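5. Teaching a pick and place task

Read this section after you have finished the wrist camera set-up in section 4. It applies to the Gritano arm with the standard two-finger gripper. If you have the Skallmont base plate, mount the arm on it first and tighten all the screws again by hand.

5.1 Before you start

You need a stable table, the objects for the task, and a free area of at least 400 mm on each side of the arm base. For the first task we recommend light plastic objects, for example a cup and a few spoons. Please do not use glass or metal knives.

CAUTION: Keep the red stop button in reach of your hand during the complete session. The arm can move suddenly when you change from Teach to Run.

CAUTION: Do not put your fingers between the gripper fingers, also when the motor is off. The spring can still close them.

5.2 Recording the demonstrations

1. Switch on the arm and wait until the ring light is steady green.

2. Open the Ostar panel on your computer and choose Tasks, then New task. Give a short name without spaces, such as spoon_cup.

3. Press Teach. The joints become soft and you can move the arm with your hand. Hold it at the forearm and not at the camera cable.

4. Move the gripper to the start position and press Mark start. All recordings of this task must begin from here.

5. Press Record. Guide the gripper to the object, close it with the thumb switch, lift, and bring the object above the cup.

6. Lower slowly. The thin end of the utensil should go inside the rim before you open the gripper. If you open it too early, the utensil can fall on the table and you must delete the recording.

7. Open the gripper, move straight up, and press Stop.

8. Repeat steps 5 to 7 until you have 40 recordings. Move the object a little each time. You can also leave one spoon in the cup for part of the recordings, so that the arm learns to place the next one beside it.

NOTE: Bad recordings are worse than few recordings. Delete every one where you bumped the cup.

5.3 Checking the wrist view

Open the Camera tab and play some recordings at half speed. During the placing part, the opening of the cup must be in the view, and you should be able to follow the thin end of the utensil down to it. Some blur on the parts nearest to the lens is normal – the lens is focused for the working distance. If the cup opening is hidden by the utensil the whole time, turn the camera bracket by one notch and record again.

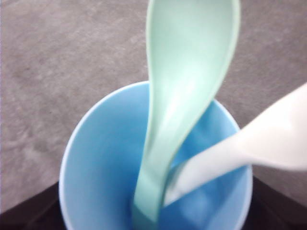 5.4 Training and first run

1. Select all good recordings and press Train. On the supplied computer this takes over two hours. You can close the panel in this time, but do not switch off the computer.

2. When the status shows Ready, put the objects back in the task area and set the speed to 7 percent.

3. Press Run and watch the first attempts with your hand at the stop button.

4. If the arm stops above the cup and does not lower, check that the light in the room is similar to the light during recording. Then see section 8, Faults.

Text of this section: Ruoxi Su. Checked by Yareli Ocampo, Wanigasekara service desk.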